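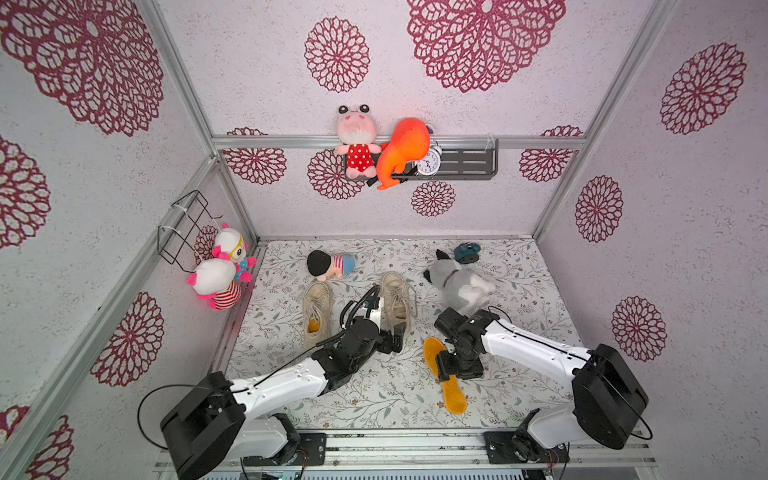

House rules for two-arm cells

Bernadette Fitzsimmons, Fokell workshop. Revised 7 April 2021.

These apply to every cell on the Skasora bench. The old March sheet can go in the bin.

Before you start

Fix down anything that lives on the walls. Baskets go on with cable ties, two at least, and shelves are bolted to the rail. Check the mounting plate screws on both arms. Keep hands outside the front rail once the power is on, even to nudge a toy back.

Write the job number on the log card. We are up to 3,632 and the gaps are a nuisance to sort out later.

Laces and soft things
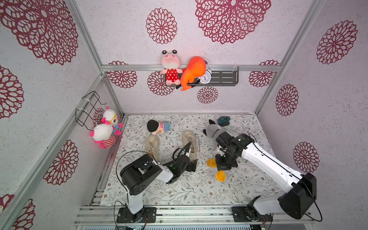

Left arm at the shoe, right arm on the duck.

Give each arm its own item. If both need the same one, the second waits until the first has let go and lifted clear.

Laces catch on fingers and wrist cables. Stop and free them by hand with the power off – don't try to drive out of a snag. Grip soft toys by the body. Eyes and felt feet come off, and Doucet charges for replacements.

Old electrical fittings

Nothing with a flex goes in until it has been unplugged and the plug cut off. Ceramic fittings get the slow setting, 400 on the dial, and you stay with them.
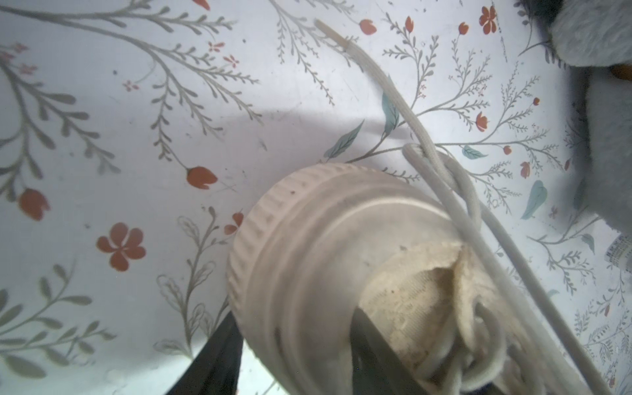
Check the liner and the rim for loose bits when you take the fitting out, and brush the mat before the next job. Chips go in the sharps tin.

Shoes

Knock the dirt off outside. Loose insoles count as separate items and get their own line on the card.

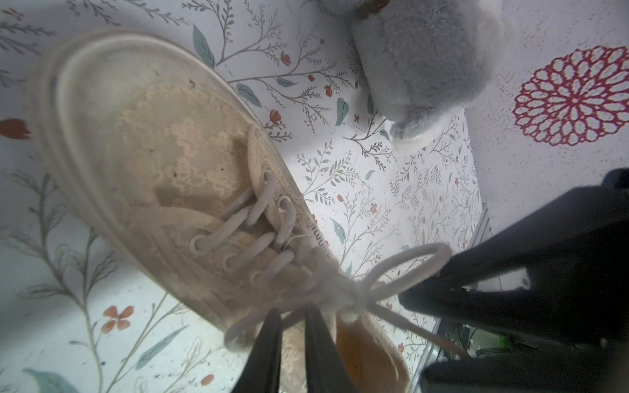
Fingers at the collar, just below the bow.

Fingertip pads are changed at 2,000 grips or when they look shiny. Spares are in drawer 328, and the Skadville order form is taped inside the lid.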